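Trabajo de fin de asignatura: Alimentación y Familia
La merienda como campo de batalla (memoria de un proyecto en casa y en el cole)

Por qué este tema

Cuando la profesora nos dijo que había que elegir un problema de alimentación «cercano y observable», yo tenía el problema sentado delante, en una trona que ya le queda pequeña, tirándome lentejas. Mi sobrino Bruno tiene cuatro años, vive en el piso de abajo y merienda conmigo casi todas las tardes porque mi hermana sale tarde de trabajar. Así que elegí la merienda. Todo el mundo escribe sobre el desayuno o sobre el comedor escolar, y la merienda se queda ahí, en tierra de nadie, resuelta con un batido y un paquete de galletas en el coche (yo la primera, que conste).

La pregunta que quería contestar era bastante modesta: ¿come un niño pequeño cosas distintas si se las sirve él mismo? Celeste Marinho, mi compañera de grupo, quería meter también el tema del azúcar en los yogures, pero nos habríamos muerto de trabajo, así que lo dejamos para otra vida.

Cómo lo hicimos

Trabajamos con tres familias durante febrero. Una era la mía, otra la de Celeste (sus gemelas, de cinco años) y la tercera la de Rizal Saragih, que tiene una niña de tres y una paciencia que yo no he visto en ningún otro adulto. Las primeras semanas la merienda se servía como siempre: plato hecho, plato delante del niño, y a ver qué pasa. Después cambiamos a lo que llamamos el sistema Rurkgate, que suena a cosa científica pero es el nombre del bloque de pisos donde vive Rizal y donde se nos ocurrió la idea, una tarde, con los críos corriendo por el pasillo.

El sistema consiste en poner la comida en fuentes pequeñas en el centro de la mesa y dar a cada niño un plato vacío. Siempre hay una fruta, algo de pan o cereal y algo «con sustancia» (queso, hummus, huevo duro, un poco de tortilla del mediodía). El niño se sirve. Los adultos nos callamos. Esta última parte es la más difícil del protocolo y la que peor cumplimos, sobre todo mi madre, que una tarde se tuvo que ir al balcón porque no soportaba ver a Bruno servirse solo pan.

Apuntábamos todo en una libreta: lo que se ofrecía, lo que se servían, lo que volvía a la fuente (o al suelo) y si había habido bronca. En total salieron 69 meriendas apuntadas y 398 «contactos», que es la palabra que nos inventamos para cada vez que un niño tocaba, olía, chupaba o mordía un alimento. Ya sé que chupar un trozo de kiwi y devolverlo a la fuente no es comer, pero en los apuntes de la asignatura se insiste mucho en que la exposición cuenta, y a mí me parece que Bruno chupando un kiwi es un avance enorme.

Lo que compramos

No teníamos presupuesto, claro. La fruta y la verdura salían de Carrasco, la frutería de mi calle, donde me guardaban las peras feas a mejor precio en cuanto supieron que era para un trabajo de clase. El pan era el de cada casa. Hubo una discusión larga sobre si valían los zumos de Bevico que la abuela de las gemelas les compra a escondidas, y decidimos que no se prohibían pero se apuntaban. Resultado: la abuela dejó de traerlos en cuanto vio la libreta. No sé si eso cuenta como intervención, pero lo pongo.

Qué pasó

Lo primero, el desastre. Los primeros días con las fuentes fueron horribles y no lo voy a adornar. Las gemelas se pelearon por la misma cuchara de servir (compramos otra), Bruno se hizo una montaña de uvas partidas y no probó nada más, y la niña de Rizal cogió el cuenco del hummus y se lo puso de sombrero. Estuvimos a punto de volver al plato hecho y cambiar el tema del trabajo por algo sobre etiquetas.

Luego se fue calmando. Bruno seguía empezando por el pan, pero después del pan venía otra cosa, y un día esa otra cosa fue zanahoria rallada con naranja, que llevaba desde el verano rechazando con todo el cuerpo. ¡Se sirvió dos veces! Llamé a mi hermana al trabajo para contárselo. Me dijo que estaba en una reunión y que enhorabuena.

Las gemelas fueron otra historia. Una comía de todo con los dos sistemas, así que de ella no podemos decir nada. La otra, que es la que le quita el sueño a Celeste, no comió más variedad, pero dejó de llorar en la mesa. En la libreta hay páginas enteras en las que pone «sin bronca», y Celeste las subrayó en verde. Para ella eso ya justificaba el trabajo y yo estoy bastante de acuerdo.

La niña de Rizal comió menos de lo habitual los primeros días y su padre se agobió. Lo consultamos en tutoría y nos recordaron que a esa edad el apetito va a saltos y que conviene mirar la semana entera. Al final recuperó, y además le cogió el gusto al huevo duro, aunque solo a la clara (la yema se la da al padre, con mucha solemnidad).

Cosas que haría de otra manera

Empezaría con fuentes más pequeñas. Si hay mucha comida a la vista, los niños juegan con ella y los mayores sufren. También pondría un alimento seguro siempre, uno que sepamos que van a comer, porque las tardes en que nos pusimos ambiciosas y solo había novedades acabaron en tostada de emergencia a las ocho.

Y la libreta la cambiaría por algo más limpio. Usamos la plantilla Sisenar que nos pasaron en clase, impresa, y acabó llena de yogur. Hay dos meriendas que no hemos podido leer bien y las hemos dejado fuera de las tablas.

Lo de los contactos habría que definirlo mejor. Celeste contaba como uno tocar con el tenedor y yo no, y nos dimos cuenta tarde. Lo revisamos juntas, pero seguro que algo se nos ha colado.

Material gráfico

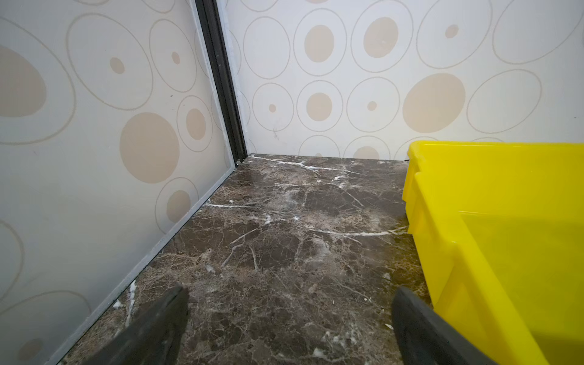
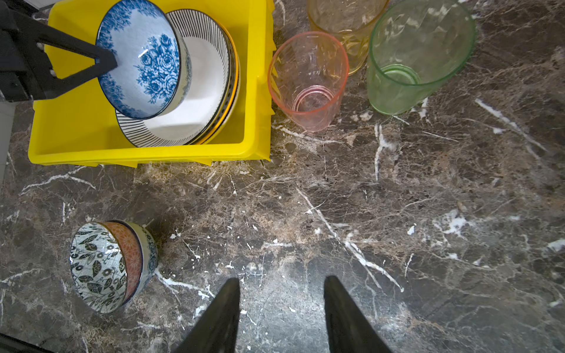
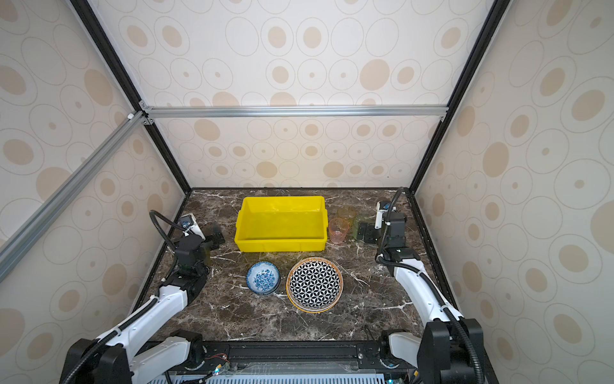

Mármol marrón oscuro con vetas blancas, y la bandeja amarilla hacia el fondo (esto último, en la foto siguiente).

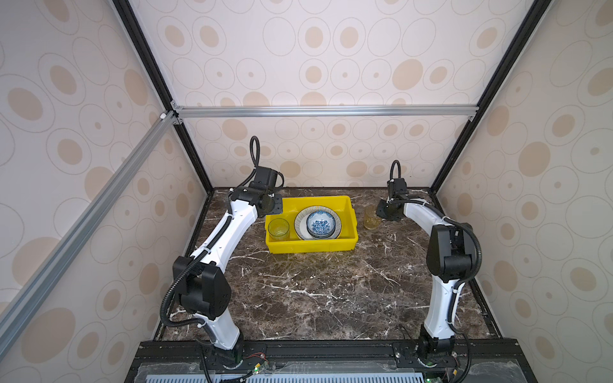
Rurkgate, febrero

Añado unas líneas después de la revisión de la profesora, que nos pidió que dijéramos con más claridad qué conclusiones sacamos y cuáles no. Con tres familias no podemos decir que servirse uno mismo haga comer más fruta. Podemos decir que en nuestras mesas hubo menos peleas, que Bruno probó la zanahoria y que a los adultos nos cuesta un mundo estar callados. También nos pidió que quitáramos la palabra «desastre» del apartado de resultados, pero Celeste y yo lo hemos hablado y se queda.

Si alguien del curso que viene quiere seguir con el tema, le pasamos las tablas encantadas. Nosotras habíamos pensado en probar con cenas, aunque Rizal ya ha dicho que para las cenas no cuente nadie con él. Las meriendas con fuentes siguen en mi casa, eso sí, y mi madre ya aguanta casi toda la tarde sin salir al balcón.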